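Stories > Small Business > Short Fiction

The Second Arm

Last updated 19 November 2025

The quote from Hendriks was four pages long, and my aunt had read it so many times that the staple had let go. She kept it under the butter dish, where she kept everything that cost money, and whenever I came down to breakfast that winter she would slide it out and smooth it flat and ask me, very pleasantly, whether I still thought a second arm was a sensible thing for a gift shop to own.

I did think so, and I said so, and then we would have our toast.

You have to understand that the first arm had come to us the way a stray cat comes to some people. My uncle bought it secondhand from a packing firm in Potetti that was closing its doors, and he drove it home under a quilt, and for most of a year it sat in the back of the shop while he read the manual in the evenings with his feet up on the stove rail. He never did tell my aunt what he had paid. By the time he was gone she had stopped asking, and the arm had learned to put things in baskets, slowly and with great care, the way he had done it himself.

Then came the order from the hotel in Surnari. They wanted 335 baskets by the end of February, one for every child who stayed with them over the spring holidays, and my aunt, who had never in her life said no to anyone on the telephone, said yes, how lovely, of course.

So we made a budget. I say we, but she held the pencil. On the left she put what the hotel would pay, and on the right she put wicker and ribbon and tissue and the electric bill, and my wages, which she underlined in a kindly way. Below that she wrote "Arm?" with a question mark so large it ran into the next column. The Hendriks price was fair, I thought, but it didn't include the fingers. You would suppose that an arm came with fingers! They were extra, and so was the mounting plate, and so was a day of somebody's time to come and bolt it all down.

"And the Cirkon?" she asked me.

The Cirkon was cheaper. It came with fingers, and with a year of spare pads, and with a brochure full of smiling people in clean aprons. It also came with a yearly fee for the software, which I found on the back page in gray print after my aunt had gone to bed, and I sat there in the kitchen adding it up for five years, then for ten, and liking the aprons less and less.

"Let's see what the old one can do before we go spending," she said in the morning, already in her coat. "Your uncle would want us to look at it properly."

She pulled her stool up to the white table with her notebook on her knee, and I stood behind her with my coffee, and we settled in to watch. 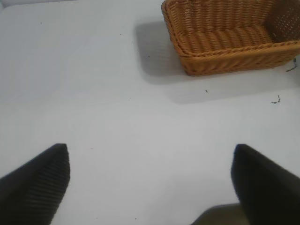
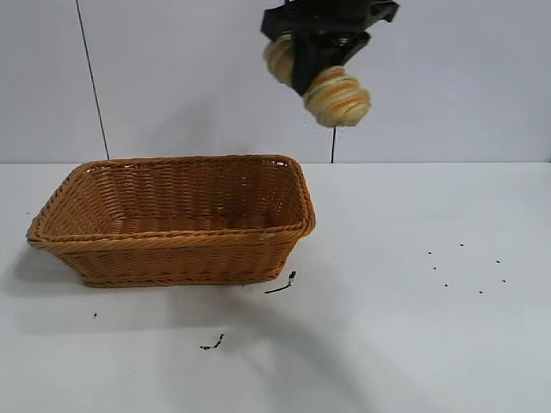 She wrote everything down, in her small slanting hand, and made me check her sums. By lunchtime we knew that the old arm alone would get us to 147 baskets by the date the hotel had given us, if it ran every working day and nothing broke. My aunt looked at that number for a good long while. Then she asked how many she and I could manage between us, by hand, in the evenings, with the radio on.

"Twenty a week, maybe," I said. "If we don't talk."

"We'll talk," she said, and crossed it out and wrote a smaller one.

It still left a gap, and she knew it as well as I did. She turned to a fresh page and drew her two columns again, and this time she wrote "Hendriks" at the top of the right-hand one, with no question mark, and beneath it she wrote "fingers," and beneath that "plate," and then she sat tapping the pencil against her teeth.

"Do you suppose," she said, "they'd let us pay for the fingers in the spring?"

I told her I could ask. She was already reaching for the telephone.

Contact the editors | Copyright of each story remains with its author | Back to top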